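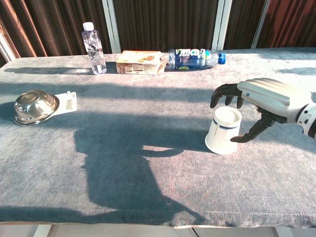
Paper cups have no business in a sorting drive, according to Orvokki Nurmi, who would like it known that she said so in October and was outvoted.

The cups stayed. So did the bottles, the cartons and the steel bowls, all of which have been turning up on the long gray-covered table at the Chisholm community hall, where residents can bring whatever they can't decide how to throw out. The hall has taken in 543 items so far, 145 of them drink bottles. Nearly 5 bags went straight to the trash, including one whose contents Toivo Koskela declined to discuss.

Cartons cause the most trouble. They lie flat, they look like paper, and half of them are lined with something else. Bottles are easier, though there is a standing argument over caps. Koskela wants them left on. Nurmi wants them off and has brought her own bucket to make the point.

Bowls, cups and anything else that might hold water get turned upside down, a house rule that dates from a leak in the roof. The roof has been fixed. The rule has not been reviewed.

Drop-off continues until 3 in the afternoon. Bring your own bag, and take it home with you.

Recent items
Florkum footbridge to reopen, narrower
Trillano bakery apologizes for rye shortage
Gresier library extends loan period
Letters: the bucket question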